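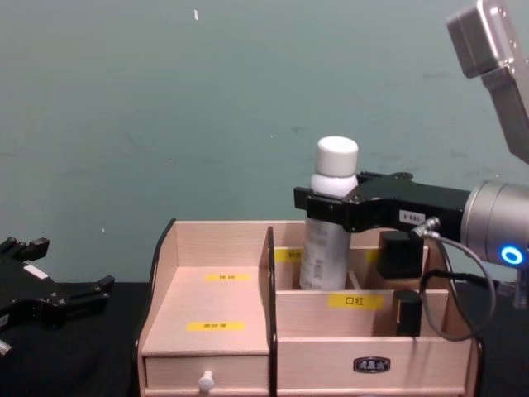
Stornel双臂工作站,化妆品收纳演示,Trunddale展示间

Stornel 双臂桌面工作站
开放日现场记录与产品说明

十一月的开放日,我们在Trunddale展示间待了整整一个下午,Stornel是我看得最久的一台。两条机械臂面对一张黑色台面,任务听起来很家常:把化妆品放进收纳盒里贴好标签的格子。真站到跟前才觉得好看,夹爪靠近瓶子时那种慢下来的分寸感,视频里很难体会到!

负责讲解的Lachlan Guthrie来自Stostlow应用组。他没有放幻灯片,直接请来宾挑物品、定顺序,再由工作站执行。当天一共排了11轮,我看了其中六轮,中间还有小朋友点名要先放口红(全场最热闹的一轮)。
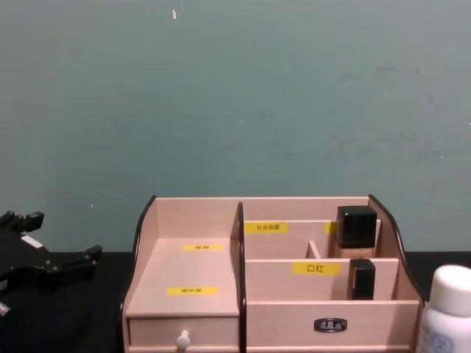

Stornel的任务由Niven软件编排,操作员先在界面里给每个格位命名,再把物品和格位对应起来。命名可以直接用中文,和实物标签保持一致就行。演示用的木色收纳盒上,后排贴着“补水喷雾”,前面一格贴着“口红”,黄底黑字,界面里的格位也照这个写法录入。换一只收纳盒,需要重新标定格位,原有的物品资料可以保留。我特别喜欢这一点,平时做陈列的人不写代码也能上手。

基本信息
产品名称:Stornel双臂桌面工作站
订货号:3,028
配套软件:Niven
演示任务包:734(桌面收纳)
安装方式:桌面固定
适用场景:教学、展示、小件整理研究

预约看机
Trunddale展示间每天下午两点开始接待,可自带小件物品试放。玻璃瓶和软管类请提前告知,Stostlow应用组会先录入物品资料。想自己动手编排任务的来宾,预约时请注明“Niven体验”,并预留一小时。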